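Trokus Steam Pot with Steel Basket
Countertop cooking, small electrics 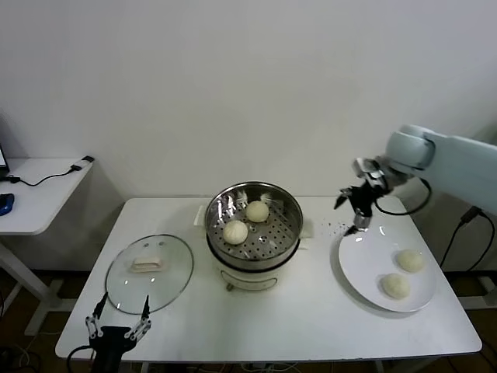
Catalog page 60

We stock the Trokus because people keep asking for it. The maker's leaflet says it will "replace your stove." It won't. It's a small electric pot with a steamer basket that sits on top, and if you treat it as that, you may like it.

Buns come out of it fine. So do dumplings, provided you don't crowd them. Line the basket with paper or expect to scrape dough out of the holes later. We steamed broccoli in ours and got decent broccoli, same as from a saucepan.

The leaflet also claims steaming this way "locks in 100% of nutrients." We asked Dravetti, the importer, where that number comes from and got the leaflet again.

The lid is glass with a metal rim. Set it down gently. Replacement lids come from Kollberg and they are slow, so factor that in before you buy.

What about the Kolev? It costs more and has a second basket. Two tiers sounds useful until you try it: the top one lags behind and you end up swapping them halfway. For one or two people we'd still pick the Trokus. For a family we'd pick neither and suggest a big pot on the burner.

Item no. 433
Warranty: 2 years on the base, none on the lid
Cleaning: basket and lid in the sink, wipe the base, never soak it
Returns: unused, in the box, within 60 days

Not sold with a recipe book. The last one had the rice times wrong.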